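Celtidano

August 2, 2018
By Kirsty Cropper

Celtidano is a piece of software that plans how a robot arm picks parts from a moving belt and puts them down elsewhere. It was written by Karine Zacharias and Normand Lavoie as an offshoot of Jonatero, an older motion library, and takes over that library's file format. The current release is version 42.

The program runs as two processes. The tracker estimates where a part is and which way it faces, and sends a new estimate to the planner 54 times a second. The planner keeps a table of 1032 stored grasps, drops those that would bring the fingers into contact with a rail or a bin wall, and ranks the rest by the length of the path. If no grasp is left, the arm holds still and the part is let past.

Parts with holes are treated separately. A round opening can be mistaken for a shadow, so the tracker fits the outer edges first and uses the holes only to decide which face is up. The usual test piece is a white 3D-printed block with chamfered corners, set on a green belt with an open blue bin alongside.

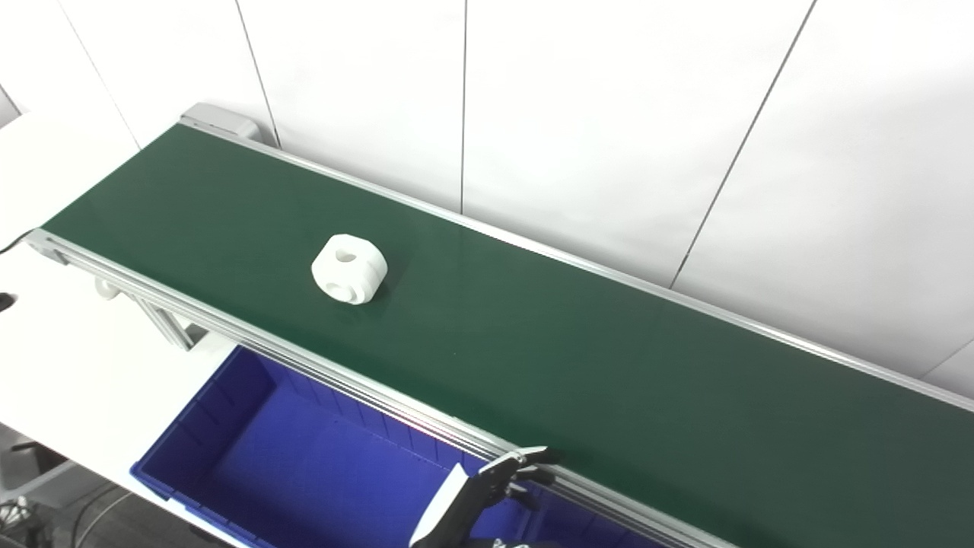
Lorne Lachance has argued that the stored table is the weak point of the design, as every new part shape means building it again, and that grasps should be worked out afresh for each pick. Zacharias replied in the July release notes that a fixed table makes faults easier to trace.

Version 42 added a replay tool, which steps through a logged run and shows the grasps that were dropped at each point. Support for two arms sharing one belt is planned but has no release date.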